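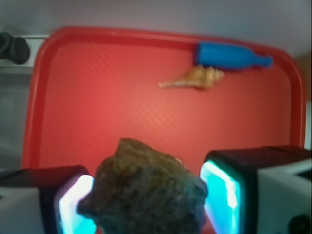
Rough brown rock, with the blue bottle and the shell on the red tray.

Tray treasures
Gallery by Zachary Pelletier, 19 April 2024
18 shares | 3 comments

These are odds and ends from the Miranda box, which lives under the counter and gets topped up whenever we've been to the coast. The tray is an old canteen one. Its textured floor is good for small things and it wipes clean.

The shell is my favourite. It has a knobbly whorl at one end and runs to a long point at the other. 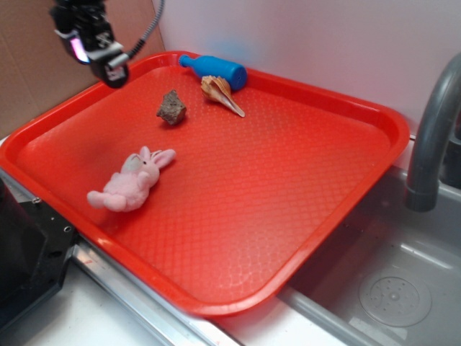 I bought it in July from a stall that had a whole bucket of them, and most were chipped. The rock cost nothing. It leaves grit wherever it goes, so it has its own bag in the box.

The pink bunny belongs with the set too. Long floppy ears, nubby fur, hand wash only.

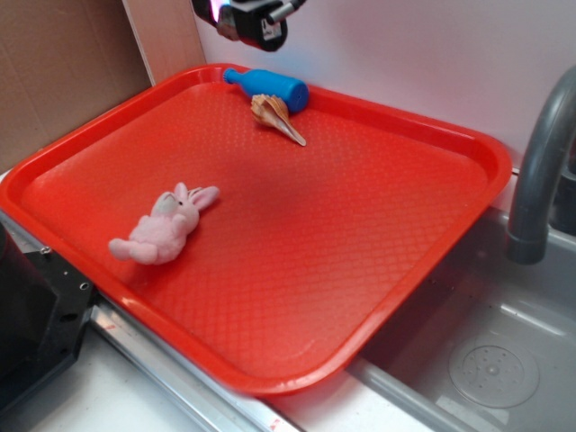
More from the Miranda box

Buttons and corks will go up next.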